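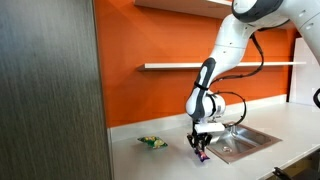

*Fig. 1. Arm and two-finger gripper with a snack package at the kitchen counter, Matemmont test site.*

**Equipment planning, progress to end of July**
Prepared by Ans Hermans for Jasper Segers, Rarnadia

**Status.** The first arm remains in use at the counter station. Package handling continues to set the requirements for the second purchase. Crinkled wrappers are the hardest item class for the present fingers, and the next order should include softer fingertips.

**Cabling.** The cables run outside the arm and swing wide of the forearm (Fig. 1). Itsuki Onishi has asked for a dress kit on both arms. Dijkstra quoted 28 working days for delivery.

**Budget.** Of the equipment line, 40 percent is committed. Open items:

- second arm, same model as the first
- 3 sets of fingertips, one held as spares
- dress kits and strain relief
- service contract, first year

The service contract was missing from the original plan — it will be paid from the contingency line, which it uses up in full.

**Decision needed.** Mieke Van Beek requests approval to order the second arm before the current quote lapses in September. Fingertips can be ordered separately. Floor loading at the second station is still to be confirmed by the landlord.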